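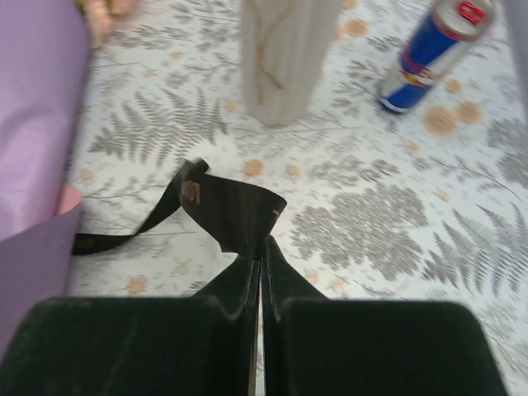
Reading time: 6 minutes

Skovo Desktop Computers: Fleet and Purchasing Board
Thread: Replacing the small office desktops: entry model or standard model?
Status: Open

records_desk_2
Original post

Our office is preparing to replace its compact desktop computers and has been asked to choose between the two current Skovo configurations. The entry model is priced at $1,841 per unit with the display and three years of coverage. The standard model, on the same terms, is $2,478. Both use the same case, the same display panel and the same power supply. The differences are in the processor, the memory and the storage.

The entry model has 8 GB of memory, soldered to the board. The standard model has 16 GB, also soldered. Storage on the entry model is a 256 GB solid state drive, and on the standard model it is 512 GB. Neither drive is described as user replaceable.

Staff in this office use a browser-based records system, a word processor, a spreadsheet program and video calls. There is no design or engineering work. Machines are kept for five years under our replacement policy. We would be grateful for the views of members who have purchased either configuration, in particular on whether the entry model can be expected to remain serviceable for the full period.

plinduvska_it
Reply 1

The Plinduvska district office purchased the entry model in the previous cycle. For the duties listed, performance has been acceptable. Start-up is prompt and the records system runs without complaint. Our help desk does receive reports of slow behavior when a video call is open at the same time as a large spreadsheet. Closing unused browser tabs resolves most of these reports.

We would purchase the entry model again for reception and counter positions. We would not purchase it again for staff who take part in calls for a large part of the day.

hardware_policy
Reply 2

I must disagree with the first part of the reply above. A machine with 8 GB of memory that cannot be expanded should not be placed on a five-year schedule in any role. The memory used by ordinary office software has grown in every cycle we have managed, and there is no reason to expect the next one to differ. The saving at purchase is lost if the unit must be withdrawn in its fourth year.

The standard model is the minimum configuration our department will approve. Requests for the entry model are returned to the requesting office with a note to that effect.

plinduvska_it
Reply 3

The position is understood, but a rule of that kind spends money on counters where the machine displays one form all day. Our counter units have been in service through two major operating system updates. No unit has been withdrawn for lack of memory. Two were withdrawn for damaged display panels, and the standard model has the same panel.

hardware_policy
Reply 4

Counter staff are reassigned, and the machines tend to follow them. A unit purchased for a single form is later found on the desk of someone preparing reports. Unless an office has firm control over where each unit is placed, separate configurations create more work than they save.

doucet_service_line
Reply 5

I write as a technician with Doucet, which performs repair work on both configurations. I take no position on which should be purchased, but some points in this thread should be clarified.

The drive in both models can be replaced by an authorized service provider. It is held behind the display panel, which is attached with adhesive strips. The panel must be removed and new strips fitted. This is a bench repair and should not be attempted at the desk. The memory cannot be replaced in either model. A memory fault requires a new logic board.

The entry model has two ports fewer on the rear than the standard model. This is listed in the specification sheet but is often missed. Offices that connect a card reader, a label printer and a wired keyboard will need a hub with the entry model.

records_desk_2
Reply 6

Thank you. The matter of the ports had not been noticed here. Our counter positions each use a card reader and a label printer, and the keyboards are wired. May I ask whether members have had satisfactory results with a powered hub in that arrangement?

fellel_county_admin
Reply 7

Fellel County uses powered hubs at all public counters. Results have been satisfactory with one exception. Certain card readers are not recognized after the computer wakes from sleep when they are connected through a hub. The remedy we adopted was to connect the card reader directly to the computer and place the keyboard and printer on the hub. We also disabled sleep during opening hours, although this may conflict with energy rules in other offices.

On the main question, we purchased the standard model for all positions. The decision was made for reasons of support. One configuration means one disk image, one spare unit on the shelf and one set of instructions. Our support staff is small and we judged this to be worth the higher price.

quiet_terminal
Reply 8

Has the original poster considered the upper model? It is $3,813 on the same terms, and includes a separate graphics processor and 32 GB of memory. If the concern is a five-year life, it would appear to settle the matter.

hardware_policy
Reply 9

It would settle the matter at a price that cannot be justified for word processing. The separate graphics processor would be idle for the life of the machine. It also produces more heat, and the fan in that model can be heard in a quiet room. I would not support that recommendation for this use.

quiet_terminal
Reply 10

I accept the point on graphics. My own office performs map work and I may have assumed needs similar to ours. I would still note that the fan has not been a source of complaint here. Our room is not a quiet one, however.

plinduvska_it
Reply 11

To return to the question as asked, I would suggest the following to the original poster. Before deciding, record memory use on a sample of the present machines during a normal working week. The tool supplied with the operating system is sufficient. If peak use on the counter machines remains well under 8 GB, the entry model can be defended for those positions. If it does not, the discussion is closed and the standard model should be ordered throughout.

hardware_policy
Reply 12

Measurement is sensible and I have no objection to it. I would ask only that the figures be read with the fifth year in mind. Present use shows what is needed now. Our department adds a margin of one half to any measured peak before it approves a configuration.

doucet_service_line
Reply 13

One further note on coverage. The three-year term included in the prices quoted begins on the date of shipment, and units held in storage lose that time. Offices planning a five-year life should ask for the price of the extension when placing the order, as it may not be added after the first year.

records_desk_2
Reply 14

The replies have been of considerable help. We will record memory use at the counters and at a sample of the back office desks, and will request a price for the coverage extension on both configurations. The back office order will be for the standard model in either case. The counter order will be held until the readings have been reviewed, which we expect to complete in February. I will post the readings in this thread and ask that it be left open until then.

board_moderator
Reply 15

The thread will remain open as requested. Members are reminded that prices quoted on this board reflect the contract of the posting office and may differ from their own. Questions on map and design workstations should be placed in the Workstation section.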